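Right, I have fallen head first into wood grain and I need to tell people about it, so -- thread! (Mostly for anyone who's ever stroked a table in a shop and felt daft.)

12 replies 26 shares

Every stripe in a plank is a bit of a year. Pale wide part is spring growth, thin darker line is late summer. Cut straight through the middle of the log and you get neat parallel lines. Cut off to one side and you get those lovely arches and ovals, like a map of hills!

6 shares

My local library got me started. They had an old Emia timber guide on the sale shelf, and I read it on the bus and missed my stop.

4 replies

Grain, grain and more grain:

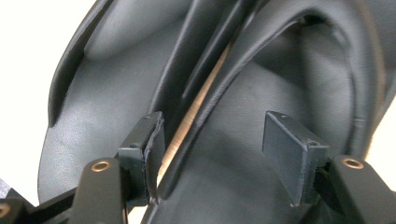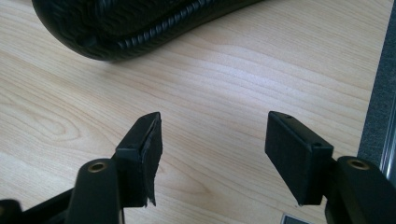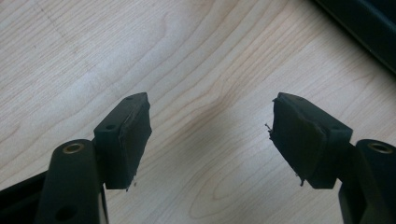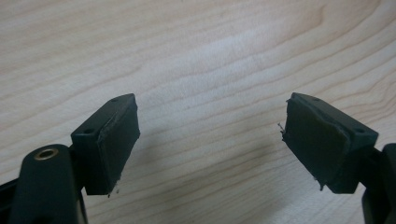

Words and thread by Viorica Iordache

The first one's an ear, a big black model one, so no rings to count there! The other three are all pale wood, and in the third you can pick out a loop in the lines.

9 replies 800 likes

Knots next. A knot is where a branch once joined the trunk, and the grain has to flow round it the way a stream goes round a stone. Joiners used to grumble about them, and now people pay extra -- I love that.

3 shares

If you want to try this at home, look at the END of a board first. The curve of the rings there tells you which part of the log it came from. Then look at the face again and it all makes sense. I did every shelf in the house in March and I'm still not bored.

Next thread is bark. I've got a McKinnon field guide on order and I can't wait!

14 replies 2,011 likes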